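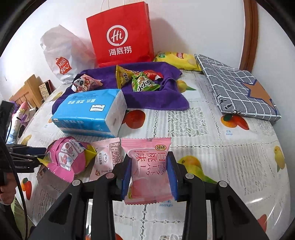 Chapter 6
Clearing the Table

I grew up in a house where the kitchen table did everything. We ate on it, wrapped presents on it, did our homework on it, and by teatime you couldn't have found room for a saucer. So when people ask me where to start with a messy house, I always say the table (and I mean before you so much as look at the pantry!).

Wipe-clean tablecloths are a big favourite of mine, the brighter the better. Mine's covered in fruit, and it's wonderful until you try to spot a peach snack wrapper among all that colour. Small packets are the real trouble. Snacks, tissues, sachets of sauce from the takeaway – they're light, they slide about, and they breed.

In this chapter we'll work through one table from start to finish. You'll sort the packets first, then the cloths, and then we'll get onto the Pukader basket, which I've used for years and still overfill. Grab a tray before you read on, and pop the kettle on while you're up.

6.1 Packets first

Pick up one packet at a time. If it's sealed, stand it in the tray with the label facing you. If it's empty, bin it.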